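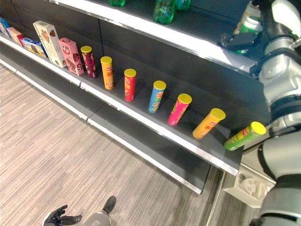 Shelf restocking is usually listed among the first shop-floor jobs that machines will take over, and I have spent enough time on both sides of the question to think the list is in the wrong order. The usual argument runs that a shop is a structured environment. The shelves are flat, the aisles are straight and the stock comes in a small number of shapes. A row of chip canisters with yellow lids, standing upright and evenly spaced, looks like the easiest case anyone could set: one cylinder repeated, the colour of the sleeve telling you the flavour. Put a row of boxed biscuits beside it, one of them lying lengthwise in front of another, and the case has already become harder. A gripper with two fingers that is well suited to a bottle has to approach a box lying flat from a different direction, and it has to do so without disturbing the box standing behind.

I worked for 11 years in grocery replenishment, first on nights at the Brodley store and later in the office that wrote the labour standards. The standard for ambient grocery was expressed in cases per hour. It was never expressed in items per hour, and the reason matters here. A competent filler does not place items. They open a case, take two or three units in each hand, rotate the old stock forward with a forearm, and push. The forearm does a great deal of work that appears in no job description. Most demonstrations of robotic shelf work are measured in single picks, and a success rate per pick is then quoted as though it could be set beside a human rate. The two figures have different units.

Take a generous number. Suppose a machine makes 70 clean placements an hour, with no human touching it. Our standard assumed cases of 12, so that is fewer than six cases. A filler who worked at that rate would have been spoken to before the first break. Doubling the speed of the arm does not repair this, as the arm is seldom what is slow. The time goes into looking, planning a path under the shelf above, closing on the item, checking the grasp and backing out. Shelf clearance is the worst of it. Retailers set shelf heights to fit as much stock as possible, and the gap over the top of a product is whatever is left once somebody in merchandising has finished. A human wrist is narrow and folds. The wrist of an industrial arm is generally neither.

Aurelio Miranda, who ran the maintenance side at our Sornlow distribution centre, used to argue the opposite case with me, and he argued it well. His position was that the comparison with a day filler is the wrong one. A shop is shut or nearly so for a good part of the night, and a machine that is slow and cheap to leave running can get through a fair amount of stock by morning. I accept the arithmetic if the machine really can be left. In April we looked at the intervention log from a small trial at the Montes store, covering 19 shifts, and every one of them contained at least one stop that needed a person. The causes were ordinary. Shrink-wrap was left on a tray, a price rail had come loose and a carton had been crushed in the cage. None of these would have held up a filler for longer than it takes to swear. A slow machine with an attendant is an expensive machine.

There are jobs nearer to being ready. Facing up, meaning the pulling forward of stock so that the shelf looks full, involves short movements and tolerates mistakes. Checking for gaps requires no hands at all and already works tolerably well. Floor scrubbing has been sold as a finished product for years. I would put money into all three before I put it into filling. Itton, the last chain I advised, did close to the reverse: it bought two arms and kept the gap checks on a clipboard.

The household version of the problem is harder again, although it attracts more optimism. A pantry has no planogram. Its packets are half empty, folded over and held with a peg, and they change shape between one visit and the next. The shop at least receives its goods sealed and square. If a machine cannot yet fill a grocery aisle at a useful rate, I see no reason to expect that it will put away the weekly shopping.

None of this is an argument for waiting. Grasping has improved markedly, and the older objection that a machine could not tell one package from another has mostly gone. What I would ask of suppliers is modest. Quote cases per hour, over a full shift, on shelves at the retailer's own heights, and publish the number of times a person had to step in. Retailers could help by leaving a few more centimetres above the product on trial bays, and by writing down what that space costs them in lost facings. With those figures on one page, a store manager could decide the matter in an afternoon.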